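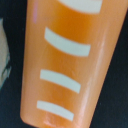
Went through the bathroom drawer tonight. Thread on what stays and what goes.

1/ Tubes first. Anything squeezed flat gets cut open and used up this week. No new ones until that's done.

2/ Sunscreen expired in November, so that's out. Same for a cream Sharada Rodrigues gave me in 2 sizes. I only ever opened the small one.

3/ Lids don't always match. I keep a small bag for strays – if a lid finds no home by the end of the month, it goes too.

4/ The drawer insert is a Truvlow. It holds less than I expected, but it wipes clean.

5/ I weighed the bag of trash before taking it down. 815 grams, mostly half-used stuff.

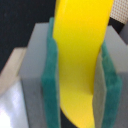 How do you get the last bit out of a tube?
Roll it up from the bottom and clip it. When nothing more comes out, cut it across the middle and use a small spatula.

6/ Sudheer Kulkarni asked about recycling. Our pickup takes rinsed bottles but no tubes – check yours.

7/ Medicine shelf is next. Probably tomorrow.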